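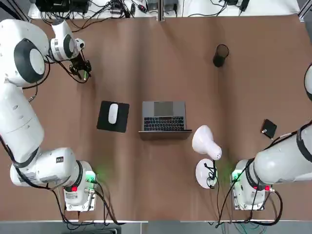
I'd promised Fadime Coşkun I wouldn't ask her when the robots are going to do my dishes, and I got nearly ten minutes in before I broke it. She laughed, thankfully. Fadime writes the planning code for the two-arm setup at Rideo, and her problem at the moment is much smaller than dishes. She wants both arms to tidy a desk without getting in each other's way.

"People look at it and think the picking up is the hard part," she told me, pulling a second chair over so I could see her monitor. "Picking up a mouse, fine. But you've got two arms that both think they own the middle of the table. Most of my week is the middle of the table."

I know a little about this stuff (I wrote a very bad path planner in college and it once took a virtual forklift through a virtual wall), so I asked her to start with how the old version worked. She made a face.

"The old version took turns. Left arm moves, right arm waits. Right arm moves, left arm waits. It was safe and it was so slow, you could go get coffee. Mircea used to call it the four-way stop."

Mircea Stanciu works on the low-level control side, and he was two desks over with headphones on, but he heard that one. "It was a four-way stop with one car at it," he said, and went back to his screen.

The new planner is called Jamari. It treats the two arms as a single thing with a lot of joints, so a plan for one is always a plan for both. I asked if that didn't blow up the amount of searching it has to do, and Fadime nodded so hard that I felt pretty good about my forklift years.

"It blows up terribly! If you just throw all the joints in one bucket and search, you'll wait forever. So we cheat. We plan each arm alone first, which is cheap, and then we lay the two plans over each other in time and look for trouble. If there's no trouble we're done. If there is, we only do the expensive joint search for that little stretch, and keep the rest."

How often is there trouble? It depends completely on what's on the table, she said. A pencil cup off by itself on one side is no problem for anyone. A laptop between the arms is another story, especially an open one.

"An open laptop is a nasty shape," she said. "It's flat and then it's a wall. For a long time our perception would give me one big box around the whole thing, lid and keyboard together, and then the planner believes this huge block of air is solid. So the arm goes way up and over, like it's stepping over a sleeping dog."

She now gets the laptop as two slabs joined at a hinge, and that's the work of Tudor Stoica, who does the perception. I caught him in the hallway later and he was very modest about it. "It's 600 lines and half of them are for the hinge," he said. The part he wanted to talk about was black objects on the depth camera. Mesh ones are the worst, in his opinion, with some points landing on the near side, some going straight through to the far side, and a few in places where there's no object at all. His fix is to gather up several views before he commits to a shape, and to send a confidence number along with it. Fadime's planner reads that number and leaves a wider gap around anything Tudor isn't sure of. I loved that. It's how I walk through my own kitchen in the dark.

Back at her desk I asked about cables, seeing that a desk lamp has one and there are plenty more behind the table. She put her head in her hands for a second (only half joking, I think).

"We don't model cords. I'll just say it. The lamp base is a cylinder, the shade is a cone, and the cord is a keep-out zone painted on the table. If the gripper doesn't need to go there, it doesn't go there. Nelu wants to do it properly with a rope model and I keep telling him, after the release."

Nelu Marinescu, for the record, still wants to do it properly.
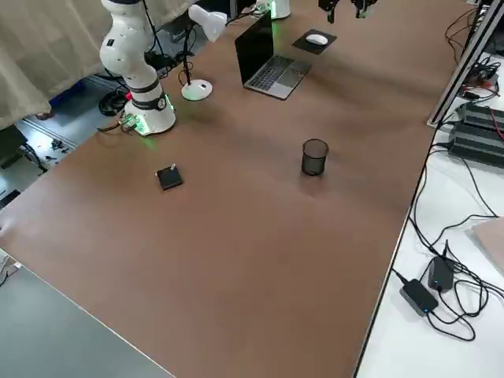

Manipulation Software Group, Rideo

The small black box with the little white bit sticking up at one corner got a whole conversation to itself. I'd have guessed it was the easiest thing out there. Fadime says small things are where timing starts to hurt, as the gripper has to come down close to the table and every bit of error in the calibration shows up right there at the fingertips.

"With a big object you can be off by a few millimeters and the fingers just sort of sort it out. With a small one you're off by a few millimeters and you've closed on a corner." So for small objects the planner hands over early. It brings the arm to a spot a little above the box and stops planning, and Mircea's controller takes it from there on live camera feedback, correcting every 18 milliseconds.

That handover was a pain to get right, and this was the bit where the two of them started finishing each other's sentences. Jamari thought it was in charge until the gripper closed. The controller thought it was in charge as soon as it got its first camera frame. For a short time both were sending commands.

"Did it shake?" I asked.

"It hummed," said Mircea, headphones off by now.

"It was a sad hum," said Fadime.

What saved them was a tool named Jolley, a log viewer that Floarea Pană wrote for a different project and then more or less abandoned. It puts every message from every process on one timeline, and you can drag back and forth through a run and watch the arms replay next to it. Fadime pulled up an old run to show me. There were nine tracks, all different colors, and right in the middle a patch where two of them overlapped. Once you see it, you can't believe anyone missed it.

"We'd been reading text logs for three days," she said. "Floarea walked by and said, why don't you just look at it? And I was a little bit annoyed with her, to be fair."

The fix was a token. Whoever holds it can move the arm, and everyone else's commands get dropped and written to the log in red. I said that sounded a lot like the four-way stop again and Mircea pointed at me like I'd won something.

I asked Fadime what she'd tell someone starting on a two-arm planner now, and she had to think for a while. She'd write the replay tool first, she said, before the planner even. She'd also save every failed plan along with the exact table layout that caused it, and her team has a folder of those that runs every night. They've named the folder Văduva, and I asked why, and she said to ask Nelu, and Nelu said to ask Fadime.

There's more coming. Regrasping is next on her list, where one arm picks something up and passes it to the other, and for that the planner has to want the two grippers close together after all this time spent keeping them apart. She's already turned off one of the safety margins in simulation to try it. Mircea hasn't agreed to let her do it on the real arms yet. She thinks she can talk him into it by March.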